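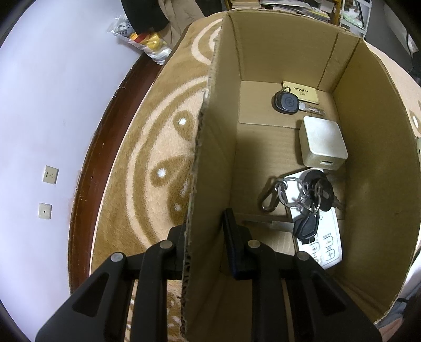 Household Organization and Care, Unit 2
Handout: Small loose items in the home
Instructor: Frøydis Torvik
Kadelard Adult Learning, Room 601

1. What counts as a small loose item

For this unit, a small loose item is anything that fits in one hand, belongs to a larger thing, and has no fixed place in the room. The usual ones are keys, remote controls, chargers and power adapters, cards, spare batteries, and the instruction slips that come with appliances.

These items cause more lost time than large ones. A missing chair is noticed right away. A missing key is noticed at the door.

2. The holding box

A holding box is a temporary place for loose items during a sorting session. It does not need to be bought. A cardboard box with the top open works well, and a torn edge makes no difference. Low sides are easier to reach over. Set the box on a bed, a rug or a low table, near where you are working.

Rules for the box:
Items go in one layer. Do not stack.
No loose coins, no food, no medicine.
The box is emptied by the end of the session. It is not storage.

Halvard Kvam's group asked whether a drawer can be used in place of a box. It can, but the drawer has to be cleared first, and most people skip that step.

3. Sorting by what the item works with

Do not sort by size or color. Sort by what the item belongs to.

Keys. Try each key before you label it. Write the label on a tag, never on the key head. Do not put a street address on the tag. A car key and its spare should be kept in separate places.

Power adapters. Keep the block and its cable together if they are used together. Read the output printed on the adapter before using it with another device. Adapters with a cracked case or bent prongs leave the house.

Remote controls. A remote lives in the same room as the device it runs. For fan and air conditioner remotes, take the batteries out at the end of the warm season and tape a note to the back with the battery size. Clean the buttons with a barely damp cloth.

Cards and small packets. Check both sides before you decide. A card may be a pass, a warranty slip, or packaging. If it opens a door or pays for something, it goes with the wallet or the keys. If it is plain packaging, recycle it.

4. Unknown items

Put an item you cannot match into an envelope. Write the month and the room on the front. Ask everyone in the household once. If the item is a key or a card, keep it until you have checked with the landlord or building office.

Teun Verbruggen's worksheet from last term (on the shelf by the door) has a table you can copy for this.

5. Exercise for next class

Choose one room. Set a timer for 20 minutes and collect small loose items in a holding box. Then make a list with three columns: item, what it works with, where it will live. Leave the second column blank if you do not know.

Bring the list, not the items. Kazue Mizuno will go through the lists with the afternoon group, and I will take the morning group.

Reading: course binder, section on entryways and hooks. The section on cable storage is optional this time.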